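Letters from Cardale: an afternoon with Kyriaki Stergiou

Kyriaki Stergiou still answers every letter she receives, and she receives a great many. When I rang to ask whether I might come and talk to her about the letter-writing circle she started in Cardale, she said yes, of course, but would I mind writing to confirm? So I did, and four days later a reply came through my door, both sides filled, with directions to the house and a recipe for lentils. 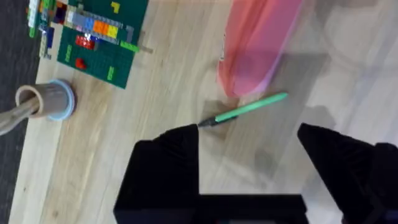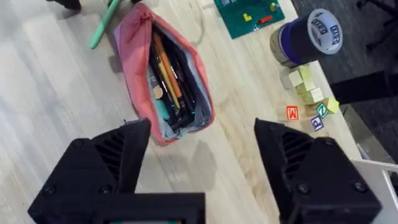 "I was a dreadful correspondent as a girl," she tells me, pouring the tea. "My grandmother wrote to me every month and I sent back three lines, and two of those were about the weather." It was only when she moved to England, and found herself in a rented room above a shoe mender's with no telephone of her own, that she began to write properly – long, rambling letters home, full of buses and landladies and the price of aubergines.

The circle began one May with 2 members, Kyriaki and a neighbour who had gone to live in Irnach and missed the gossip. It now has 200, matched in pairs each spring and left to get on with it. The youngest is 17 and writes to a retired piano tuner. Last year the members sent 1,192 letters between them, a figure Kyriaki knows because they each post her a card at Christmas with their total on it.

"Some people send one letter and vanish, and I don't chase them," she says. "But others! There is a pair who have been arguing about the right way to prune a plum tree for six years. They asked me not to match them with anyone else until it was settled."

I ask what she tells people who say they have nothing to write about. She laughs and gets up to let the cat in.

"I tell them to begin with what they had for lunch. You put down the soup, and then you remember who used to make that soup, and before you know it you need another sheet." She has no patience with fancy paper, which she thinks frightens people, and she doesn't mind crossings-out in the least. "My grandmother crossed out half of everything. I used to hold it up to the window to see what she had nearly said."

By now it is getting on for five and the pot is cold. She is writing to her sister this evening, she says, and I am to be in it, along with the rain and the new bus timetable.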